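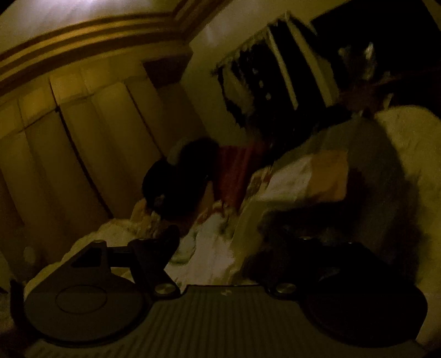 Bedroom 3, bed before stripping, dim light.

**Ticket: bedding in bedroom 3, Brevden house**
**Opened:** Sunday, August 2, 2026
**Status:** open
**Reported problem:** "Patterned cover has lost its color after one wash. Want a refund from Jillow."

**First look**

I'm not convinced. The complaint says the red has gone dull and the olive has turned "muddy." In that room, with the light that low, everything looks dull. The red cushion standing on the bed looks dark too, and the report doesn't say a word against the cushion. Before anyone writes to Jillow I want the cover seen by a window.

The bed also needs to be cleared first. There's a heap of something black in the middle of it, a garment or a bag, and I can't judge a cover with things piled on top. Same goes for the tan thing beside the red cushion. If it's a cushion it goes on the chair, if it's a box it goes to the hall closet.

**Step 1 – clear the bed**

Black item off and checked. Cushion and big white pillow to the chair. The white bedding bunched up at the one end comes off separately. Don't roll it all up together and carry it down in one lump, which is how we lost a pillowcase in October.

Result: done. The black heap was a folded jacket. The tan thing was a cushion after all.

**Step 2 – daylight check**

Cover hung over the landing rail next to the window. The red is a muted red. I put it beside the spare from the same order, still in its bag, never washed. Also a muted red. I looked at both for a good 5 minutes and couldn't pick the washed one without reading the tag.

The olive I'm less sure of. It may be a shade lighter along one edge. Could be the fold.

**Step 3 – wash settings**

The report says "normal wash." That could mean anything on the Wemcombe machine, where normal has been whatever the last person left it on. The spin was set to 600, so no harm there. Temperature unknown. The detergent in the cupboard is the Paewai powder, and the scoop in it is for a different brand and holds around double.

I've taken the scoop out. I have my doubts that it explains anything, but it shouldn't be in there.

**Step 4 – test wash**

Spare cover to be washed cold, on its own, with the right amount of powder. Dry indoors, then compare again at the landing window.

Result: not run yet. Machine busy with towels.

**Notes**

- Refund request on hold. Jillow will ask for the wash temperature and we don't have it.
- The bulb in that bedroom has been on the list for 8 weeks. Please put in a brighter one before sending me another color complaint from there.
- If the olive edge is still lighter next to the washed spare, I'll reopen the refund question and say I was wrong.

**Next action:** Step 4, once the towels are out.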